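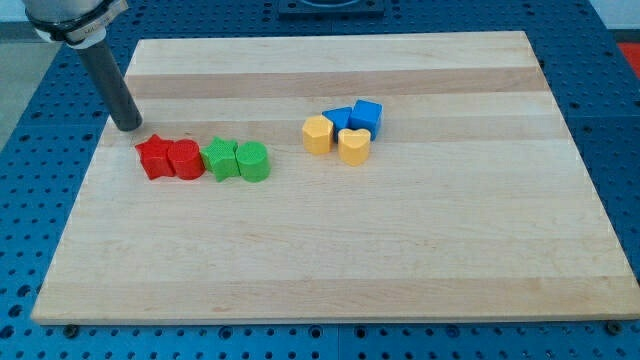 According to MacAulay support, colour segmentation is enough for this kind of tabletop pushing and any trouble downstream is a tuning matter. I have been tuning for a fortnight and no longer believe it.

Same-colour blocks merge into one object, push planner then oscillates
Posted by flatplate_ben, Mar 5, 2025
14 comments

The setup is an arm with a rod as end effector, pushing coloured blocks about on a wooden board. Software is the Gullusix planner on top of our own perception node. Perception publishes object poses at 10 Hz and the Cartesian controller runs at 50 Hz. The camera is fixed and looks across the board at an angle, so the homography to board coordinates is computed once and loaded from file.

Perception does an HSV threshold per colour, then connected components, then a shape classifier on each component's contour. With the blocks spread out it works well. The failure comes with layouts like the one at the top. The red star sits against the red cylinder and the green star against the green cylinder, so each pair comes out as one component. The classifier then labels the pair as whichever shape it dislikes least, and the centroid lands near the contact point between the two.

The planner is given a goal such as "red star to the lower left". It picks a contact point behind the merged centroid, pushes, and both blocks move. As soon as they part by more than a pixel or so the component splits, the centroid jumps by almost 18 mm, and the planner discards the push and drives round to a new approach point. If that approach nudges them back together the whole thing repeats. I have watched it do this until the episode timed out.

Things tried so far:

Erosion before connected components. It separates some pairs, and it also eats the points off the stars, after which the classifier calls them cylinders.

A low-pass filter on the centroids. The jump becomes a slide. The planner chases the slide.

Lowering the replan rate. Fewer oscillations per minute and worse pushes.

The other cluster gives me a milder problem. The yellow heart and hexagon normally stay separate, but the heart hides the lower parts of both blue blocks from the camera, and the blue triangle's centroid is pulled away from where it should be. The cube and the triangle are the same colour as well, so they can merge too.

Is there a sensible way to do this without training a segmentation network? I have no labelled data and would like to keep perception on the CPU.

cornerfeature
22 votes

You have two separate faults and they should be fixed separately.

Perception first. Connected components answers the question "which pixels are joined", and you are asking it "how many blocks are there". Your block set is known and fixed, so use that. Keep one persistent track per block, each with a planar pose (x, y, theta), and fit all tracks of a colour jointly to that colour's mask. A merged component is then no special case: the red mask has to be explained by one star and one cylinder, wherever they are.

In outline:

1. For every block, store a footprint polygon in board coordinates and a height.
2. Predict each track forward. For a block the rod is not touching, the prediction is "has not moved".
3. Extrude the polygon by the block height and project it into the camera. Do not flatten the mask to the board plane first. With an oblique view the side walls are visible, and a plain homography smears them away from the camera, which biases every centroid you have.
4. Render the tracks in depth order, so that a near block covers the one behind it. Compare with the masks, colour by colour.
5. Minimise the mismatch over the poses, starting from the prediction. A few iterations of any derivative-free local search will do. Add a penalty for overlapping footprints or the optimiser will happily put the cylinder inside the star.

Step 4 also deals with your triangle. At present the hidden part of it is treated as absent, and the centroid moves accordingly. If the heart is rendered in front, the missing blue pixels are expected and cost nothing.

Rotation of the cylinder is unobservable, so drop theta for it. For the stars and the hexagon, wrap theta by the symmetry of the shape, otherwise the filter will see a jump each time the optimiser settles on an equivalent angle.

Initialisation is the weak point. If the episode begins with the pair already touching, run the fit from several starting poses and keep the best. It is slow, but it happens once.

Now the planner. It should not abandon a push on account of one perception update. In Gullusix the push primitive has a commit distance, which ships as zero, meaning every update may trigger a replan. Set it to 10 mm and see how it behaves. Within that distance the primitive may correct sideways but may not choose a new contact point. Also add hysteresis to the contact choice: a new contact has to beat the current one by a margin, and the margin should include the travel cost of lifting the rod and going round.

Leave the low-pass filter out once this is in. It adds lag to a signal that no longer needs it.

rig_notes
3 votes

Just use depth. We put a Drellel depth camera over the table and the problem went away.

flatplate_ben

Same-height blocks in contact give one flat region from above, as far as I can see. Did you segment on depth alone?

rig_notes

No, depth plus colour. Ours rarely have the same colour touching, to be fair.

slowloop
9 votes

Agree with the model fitting answer. One addition from the planning side, which may be cheaper to try first.

Treat separation as an action. If the target block is within 2 mm of a neighbour, do not plan the goal push at all. Plan a short push that opens a gap, wait for a fresh observation, then plan the real one. In a straight row, pushing along the row moves everything and separates nothing. Come in across the row at the target block, off the line of contact. The end of a row is the easiest place to start, as there is only one neighbour to worry about.

For this you need to know where the contact lies, and for two convex blocks the concavities in the merged contour will usually tell you. For the stars this is less reliable, their own outline being full of concavities. I would trust it for the cube and triangle and not for the red pair.

Two smaller points. Check that the masks and the rod pose carry timestamps from the same clock. Ours did not, and the resulting lag looked very much like planner indecision. And mask out the rod itself using forward kinematics. A dark rod in front of a block cuts its component in half, and you then have a split to go with your merge.

The Plekudton logging plugin will record the chosen contact point alongside the pose estimate. Plot both against time before changing anything else.

flatplate_ben

Joint fitting is in, with commit distance at the suggested value. The red pair holds two stable tracks through contact and the oscillation has stopped on the row. Colour threshold is unchanged. The triangle is better, although theta still flips now and then when the heart covers most of it – I have not wrapped the angle properly for that shape yet. The clocks turned out to be the same one. Rod masking is next.

Marking the first reply as accepted.

6 more comments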